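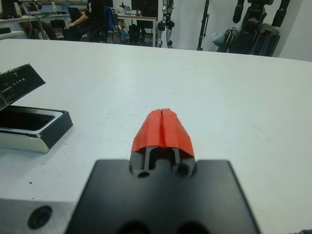 Otholm Harbor Days — Call for Stallholders, Performers and Parade Entries

Applications are open for this year's Otholm Harbor Days, held in April along the waterfront between the fish pier and the old rope shed. We are looking for market stallholders, musicians and street performers, parade entries, and paid event stewards. Please read the section that applies to you before filling in the form.

Posted 7 Feb 2024

About the event

Harbor Days opens the season in Otholm. The program includes the blessing of the boats, the Saturday-style market on Mthembu Square (it runs on both days of the festival), the lantern parade from Baltgate down to the water, and live music on two stages. The chowder supper goes back inside the rope shed this year. The outdoor tent was too cold and the line blocked the ferry ramp.

The carnival rides are booked separately and are not part of this call.

Market stalls

We have 30 pitches on Mthembu Square. Each is ten feet by ten feet. You can apply for two pitches side by side, but doubles are given out last, once everyone who applied for a single has been placed.

Priority goes to people who make or grow what they sell. Resellers may apply and will go on a waiting list. We accept only a few candle and soap stalls each year, so if that is your trade please send good photos of your work and of your stall set up.

Food stalls need a current food handler permit and proof of liability insurance. Upload both with the form. Applications without them are held until they come in, and your place in the line dates from the day the last document arrives.

The fee is $370 per pitch for both days. Single-day bookings are not offered. A power hookup is included if you ask for it on the form. It will run one small refrigerator or a set of lights, but not a fryer. Generators are not allowed on the square. Bring your own canopy, tables and weights. Stakes cannot be used in the paving, and stalls without weights on all four legs will be asked to take their canopy down.

Setup is from 6:30 to 9 a.m. Vehicles must be off the square by 9:15. Use the Baltgate entrance, since the harbor road is closed to traffic for the whole festival. Vendor parking is in the school lot up the hill, a five-minute walk.

Questions about stalls go to Areeba Magsi, who handles all market bookings.

Musicians and street performers

There are two stages. The Drasent Stage is on the fish pier and has a full sound system with an engineer. The small stage by the rope shed has two microphones and a speaker and is meant for solo acts, duos, storytellers and children's shows.

Sets are 45 minutes on the Drasent Stage and 30 minutes on the small stage. All booked acts are paid. Tell us your usual fee and the number of people in your act, and we will come back with an offer. Send one or two links to recordings. Phone recordings are fine. Please don't mail CDs.

We are short of dance groups this year and would like to hear from more of them. The Drasent Stage floor is plywood over decking, so it suits clogging and tap, but it can be slick in rain and we will move you indoors if we have to.

Street performers work in the roped area next to the ferry office and may pass a hat. Fire acts need written approval from the fire marshal, and you need to arrange that yourself before you apply.

Arnel Dimaculangan books both stages.

Parade entries

The lantern parade steps off from Baltgate at 7:45 p.m. on the first evening and ends at the boat ramp. It is open to schools, clubs, families, businesses and anyone else with a lantern. There is no entry fee.

Lanterns must be lit by battery. No candles or open flames. Floats can be up to eight feet wide and no taller than 14 feet, which is the clearance under the footbridge. Please measure your float with everything on it, including flags. Last year one entry had to be taken apart on the street and the parade stood still while it was done.

Walking groups with children under ten need one adult for every six children. Dogs are welcome on a short leash, except near the horses at the front.

Lantern-making evenings will be held at the library in the weeks before the parade. Waltraud Rüegg is running them again and has paper, wire and glue for everyone. You don't have to be in the parade to come.

Event stewards (paid, short-term)

We are hiring 15 stewards for the two festival days. The work includes directing cars, keeping the boat ramp clear, helping stallholders unload, walking with the parade, and picking up trash at closing. You will be on your feet for most of the shift.

You must be at least 18, able to lift 40 pounds, and available for both days and one evening briefing. Experience is helpful but not required. A vest, a radio and meals are provided. Bring waterproof shoes and warm layers — it is windy on the pier even when town is mild.

Two lead steward places are open to people who have worked an outdoor event before. Leads start an hour earlier and are paid at a higher rate. Rates are listed on the application form.

Roswitha Brunner is hiring for these jobs and will hold short interviews by phone.

How to apply

Use the online form and choose the section that fits. If you are applying for more than one thing, fill in a separate form for each. Paper forms are at the festival office on Mthembu Square and at the library front desk.

Stall and stage applications close on the last day of this month. Steward applications stay open until the places are filled. Parade entries are taken up to one week before the parade, but floats need to be in earlier so the order can be set.

Everyone who applies will get an answer by email. Check your spam folder before calling. Stall fees are due two weeks after you are accepted and are refunded in full if you cancel before the end of March.

For anything not covered here, contact Thu Bạch at the festival office.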